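Edge rails and table covers, second attempt

The first version of the worktable lasted until February. The top was fine. The edge was the problem: anything I clamped to it crept sideways, and the cloth I keep on part of the table to save the finish crept with it. I went back through my notes and rebuilt that side with slotted aluminum extrusion.

The rail came from Drovton as a 2000 mm length. I cut one piece at 500 mm and kept the offcut. Cut ends were filed and deburred before anything went near fabric. Total mass of the hardware on that side is now 2622 g, measured on the kitchen scale with the fasteners in a bowl and the bowl subtracted.

Cloth is a plaid cotton from Gaete, washed once before cutting so that any shrinkage happened early. I left the hem wide. A narrow hem curls after a few washes and then catches on whatever slides past it. 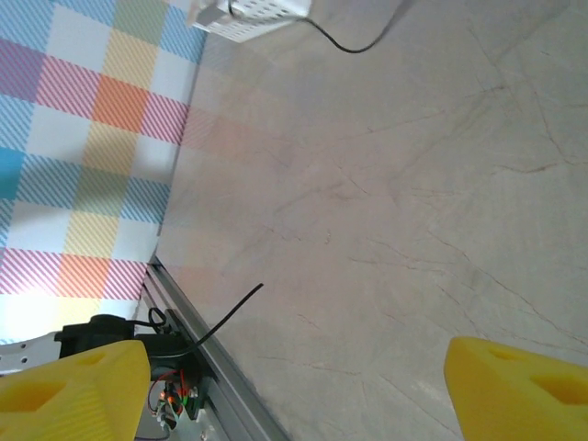 Rail along the edge of the work surface, plaid cloth on one side.

Notes on fitting, for anyone doing the same:

Set the rail first and the cloth second. I did it in the other order and had to lift everything again.

Tighten the end fasteners by hand, check the rail against a straightedge, then go around with the wrench. Mine had a slight bow in the middle until I loosened both ends and started over.

Keep the grooves clear. Lint collects in them, and a stiff paintbrush gets it out faster than the vacuum does.

The Mitetti clips I ordered for the cloth are too shallow for a doubled hem. They hold a single layer well enough. I am using flat weights until I find something deeper.

Cost for the rail, cloth and clips was $108, shipping included. The offcut will probably go on the opposite side, once I have decided whether the lamp stays there.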